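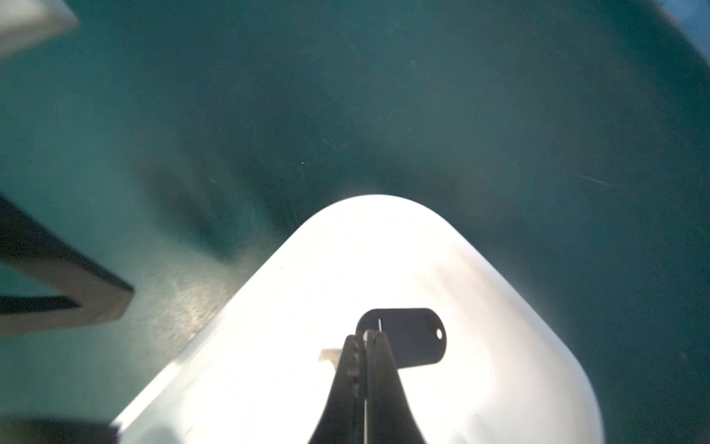
Radthorpe Facilities Office - Building Access and Keys

Review: Fenik plastic key tags with label window

We changed over to Fenik tags two years ago, when the old key cabinet in the Radthorpe main building was replaced. Dilruba Herath asked me to write up how they have held up before we reorder for the annex. Other sites have been asking as well, so I am putting it on the office page instead of sending the same email to everyone.

The tag is a plain flat piece of plastic with rounded ends. It has a hole at one end for a metal ring and a window for a paper label. We bought red, green and black. Other colors are sold, but we left them out on purpose, and I will come back to that further down.

What we had before

Before the Fenik tags we used whatever was in the drawer. There were round cardboard tags with a metal rim, strips of masking tape wrapped around the head of the key, and a few brass discs stamped with numbers that went with a list no one could find. The cardboard went soft at the hole and tore. The tape left glue on everything, and the writing on it rubbed off in a pocket within a few weeks. The brass discs are very good if you have the list.

I mention the old system because it affects how I rate the new one. Almost anything would have been better than the tape. I have tried to judge the tags against other plastic tags and leave the tape out of it.

Labels

The paper labels come on a sheet and have to be punched out by hand. They fit the window properly as long as you get the corners clean. If a corner keeps its little nub of paper, the label bows up in the middle and the cover will not sit flat. I trim mine with scissors before I write on them.

There is room for two short lines in normal handwriting. "Boiler room" fits on one line. "Second floor east storage" does not, and has to be shortened. We use the room number on the top line and a plain word underneath, and that has worked for every door we have. Fine-point permanent marker is the best thing to write with. Ballpoint fades, and pencil can't be read through the cover under the cabinet light. Anatole Caron prints his on the label machine, cuts them down and sticks them over the paper insert. They look better than mine, but the tape is thick and you have to press hard to close the cover.

Please do not write a full street address on a tag. If a key is lost in a parking lot, a tag with the address on it tells the finder which door to try.

Changing a label takes under a minute. You lift the cover with a thumbnail, tip the old one out, and press the new one in. The covers on our tags have stayed tight, apart from a few that were opened over and over while we were renumbering the basement. Those now pop open if dropped. I put a drop of glue on them, so those labels are permanent.

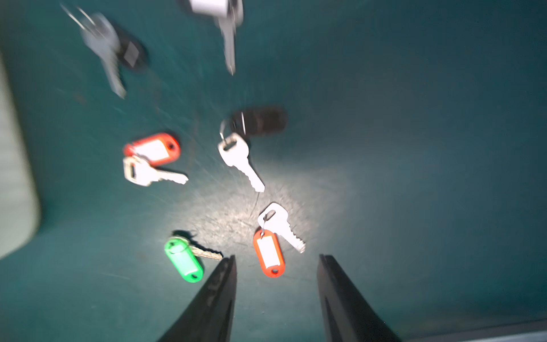 Can you put more than one key on a tag?

The ring will take two ordinary door keys without trouble, and anything past that makes the bunch awkward to hang. We keep one key per tag for everything except padlock pairs.

The rings

The rings are the weakest part of the set. They are thin, and the first batch had a few that did not close completely, with a small gap where the end of the coil should lie flat. A key can work its way through a gap like that if it is carried around all day. We went through the batch, squeezed the loose ones with pliers, and threw out any that would not close. The second batch was better.

Thin rings do have one advantage. They are easy to open. Anyone who has tried to get a key onto a heavy split ring knows what it does to a fingernail, and we swap keys often enough that it matters. For keys that stay in the cabinet and come out once a month, the supplied ring is enough. For keys that get carried on rounds, we take the Fenik ring off and put on a Tornel ring of the same width. The Tornel ring is thicker wire, and it still goes through the hole in the tag, just.

The hole itself has held up. I expected it to crack at the edge, as cheaper tags do, and so far we have had two go that way. Both were on the loading dock keys, which get thrown onto a concrete ledge many times a day. I don't hold that against the tag.

Colors

Color is the reason to buy these, so it is worth deciding what the colors mean before you open the box. Our system is simple. Red is for anything with electrical or mechanical equipment behind it. Green is for rooms that any member of staff may sign out. Black is for offices and everything else.

The red and the green are bright, and easy to pick out in a drawer or on a dark counter. Black is harder. A black tag at the bottom of a bag disappears, and I have emptied mine onto the desk more than once to find one. If I were starting again I would take white or yellow for the general group and keep black for keys that never leave the cabinet. We are too far along to change that in the main building, but the annex will get yellow.

One caution on the colors. Some people cannot tell red from green easily, and we have two of them on our own staff list. The label has to carry the information by itself, with the color as a help for those who can use it. We add a capital E after the room number on all the equipment rooms for this reason. It took an afternoon and I would recommend it to anyone setting up from nothing.

We kept to three colors so that everyone could remember the system without a chart. The other building tried a color for each floor and a separate one for each department, and the result was that people stopped looking at color altogether.

Size and hanging

The tags are long enough to read and short enough to hang side by side on the standard hooks. With one key each they overlap slightly at the bottom row of our cabinet, and you have to lift one to read the next. That is more the fault of the cabinet than the tag. The hooks in ours are set close together, and

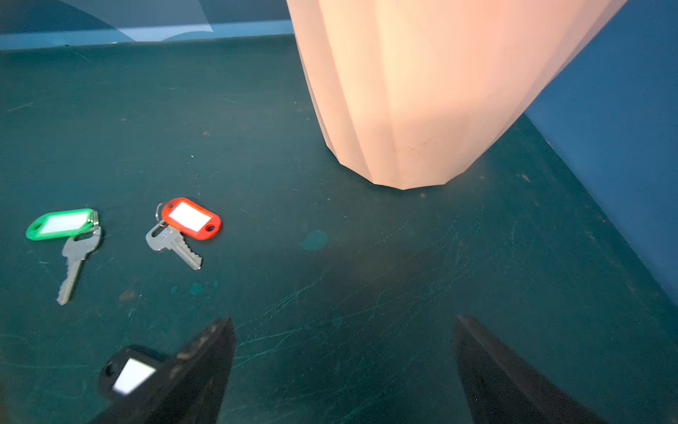

the keys themselves are different lengths, so the bottom row always looks untidy however carefully it is hung. Moving the long keys to the top row helped.

In a pocket, the tag is noticeable but not annoying. The rounded ends do not catch on cloth. It is light enough that the key still turns in a lock without the tag pulling it down, and I have had heavier tags where you needed the other hand to hold them out of the way.

They pick up marks. The plastic scuffs, and the cover over the label goes a little cloudy on the ones that get handled most. On the busiest keys I now need good light to read the label, and I expect to replace those tags this coming year. The ones that stay in the cabinet look the same as when they went in.

Cleaning is easy. Warm water, a bit of dish soap, dry with a cloth. Take the paper label out first, as water gets in around the cover. I learned that on the kitchen keys and had to write all the labels again.

Compared with the others

We also tried a small box of Usmani tags in January, when Fenik was out of stock. The Usmani tag is a single molded piece with no cover, and you write directly on a rough white panel. It is tougher, and there is nothing to pop open. The writing wears off with handling, though, and once you have written on it in marker it is hard to get back to a clean panel. I would choose it for a key whose room will never change its name. For a building where departments move every summer, the Fenik with its paper insert is more useful.

The ring on the Usmani is better than the ring on the Fenik. If someone sold the Fenik tag with the Usmani ring I would buy that and stop writing reviews of key tags.

Cost and how many to buy

We look after over 150 keys in the main building, and ordered extra for spares. The annex needs 90. Buy more of your most common color than you think, as the mixed box gives you the same quantity of each and you will run out of one long before the rest. Single-color bags cost slightly more per tag, and it is still cheaper than buying a second mixed box and leaving half of it on the shelf.

Spare label sheets are sold separately. Get one pack with the first order. Everyone spoils a few, and the sheet in the box has exactly as many labels as there are tags.

What I would change

A thicker ring, first. After that, a cover with a small notch for the thumbnail, as the smooth edge is hard to lift if you keep your nails short. Anatole uses the tip of a small flat screwdriver, which works but leaves a nick in the plastic. I would also like the label sheet to be cut more cleanly.

None of these has stopped us reordering. The tags do the job, people hang the right key on the right hook more often than they used to, and the cost is low. For keys that live in a cabinet I recommend them as they come. For keys that are carried every day, buy the better rings at the same time and fit them before the keys go out.

Annex order goes in once Dilruba has signed the form. Anyone at Radthorpe who wants tags added to it should send me the color and the quantity, and a note of whether they need the Tornel rings.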